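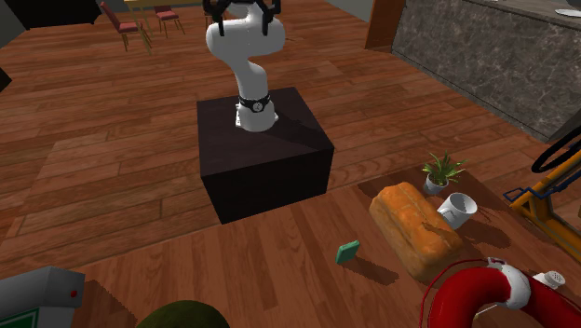
Restthorpe Floors and Furniture Trial
Progress report to the Stimar Fund
Sunday, February 7, 2021

Summary

The trial is running a little behind and slightly under budget. The question you paid us to look at was whether public rooms in Restthorpe should stop varnishing their wood and move to the Zilleck oil. On what we have so far, I would not tell anyone to switch. I would not tell them to stay with varnish either, although the case for varnish is at least one we can cost.

Work done since the last report

We have 13 rooms in the trial, two fewer than planned. One dropped out over access and the other had already been carpeted, which the application form did not mention. Within those rooms we are following 46 test patches, half oiled and half varnished, as far as possible in matching spots: doorways with doorways, under-table with under-table.

The first round of wear readings is finished. The second is about two-thirds done. I had hoped to send you both, but a half-filled table invites people to draw a line through it, and the supplier has shown some keenness to do so.

The Zilleck claim

The leaflet says an oiled floor needs "one light coat a year". Our keepers' logs say otherwise for any room with an outside door. Patches just inside the door looked tired by the tenth week and were patched up, against instructions, in three places. I have left those three in the figures but marked them. Taking them out makes the oil look worse, and leaving them unmarked would make it look much better than it is.

In quiet rooms the oil has done well. Scratches show less and small repairs blend in, where varnish leaves a shiny island. Quiet rooms were never the problem, though. Nobody applied to you for help with a floor that people hardly walk on.

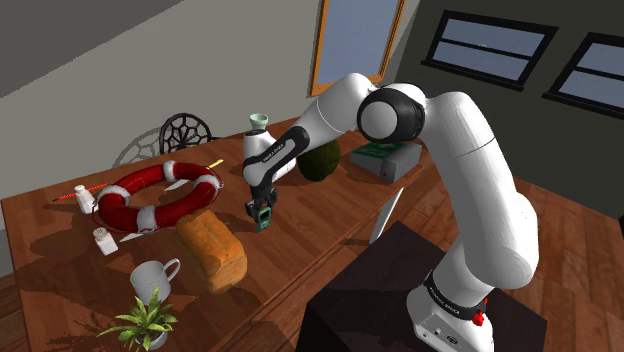 Long reddish-brown table, with the white arm reaching over it.

Tables

Tables were added at your request and I remain unsure they belong in the same study. A floor gets grit and boots. A table gets hot cups, glue and whatever the cleaners have in the bucket. We are keeping a separate sheet for them, and I would ask that the two are not added together in anything you publish.

The early pattern on tables is that the cleaning product matters more than the finish. Two rooms using the same spray have the same pale bloom, one on oil and one on varnish. If that holds, the cheapest advice may be to change the spray, and we will have spent a fair amount of your money finding it out.

The Jurčo method

Several people have asked whether we should test the Jurčo method, which calls for three thin coats and a long wait between each. It may well be good. It also closes a room for nine days, and most of our rooms cannot spare a long weekend. I have not included it and do not plan to unless you ask.

Money

We have spent £358 on materials and readings in this period, out of a total grant of £2000. The underspend is mostly the two missing rooms. I do not suggest filling them at this stage – a patch that starts now would only muddle the comparison.

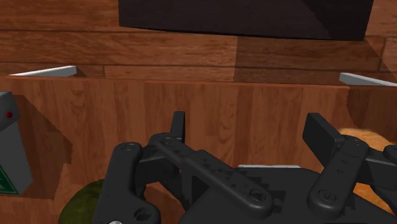
Wooden tabletop and plank floor, gripper open.

Problems

The keepers' logs vary a lot. Some are written up daily, and some were plainly filled in all at once with the same pen. Footfall is guesswork everywhere. One log gives the same number for every day of the month, closing days included. I am treating footfall as busy, middling or quiet and throwing the numbers away.

The gloss meter drifted in the cold and four readings had to be taken again.

Next steps

Finish the second round of readings. Visit the doorway patches again after the wet weather. Ask Zilleck, in writing this time, what they mean by "light". The final report is due in May and I expect to meet that date, provided the rooms stay open to us. If they do not, I would sooner send you a short report with fewer rooms than a full one with guesses in it.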